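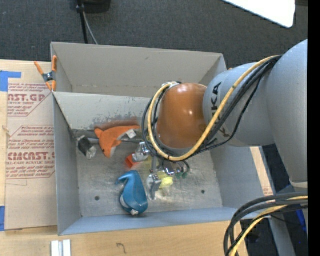
Bin picking at our Skiva cell, with the KUKA arm over the grey metal bin.

About Clurkoteck

Clurkoteck is a small company which prepares robot cells for picking mixed goods from bins. We have 4 people and 2 cells, named Skiva and Arnaud. Our customers are mostly warehouses and repair shops, and they send us the objects their own machines find difficult. Soft toys, shiny plastic and small blocks are typical, and we like to test with them together in one bin.

On this page many companies write about their successes. We would like to tell also about a fault, as it changed how we work.

The Sterkine stop

In December, during a long picking run for the project we call Sterkine, the arm in one cell did not stop at the height we had set. The gripper pressed on the floor of the bin and continued to push until the drive reported an overload. No person was hurt. One finger was bent, a hose came off its fitting and the bin moved on the table. The run ended at pick 3313, and this number is still written on the wall in our workshop.

We needed about two weeks to understand the reason. The bin had been changed for a deeper one in the morning, and the floor height was corrected in one program but not in the second. After the change, the software trusted the old value when it recovered from a failed grasp. Also, the force limit was set too high, a setting left from tests with heavier parts. Both mistakes were ours.

What we do now

The floor height is kept in a single place and both programs read it from there. After every change of bin, the first descent is made at slow speed with a hand on the stop button. The force limit goes back to its low value each time the cell is started. We check cables and hoses before each run, with the arm in its lowest position, where the loops hang closest to the goods.

We send the full report of the Sterkine stop to every new customer, before the contract is signed. If you have had a similar fault in your own cell, please write to us. We are glad to compare notes, also with companies which do not buy anything from us.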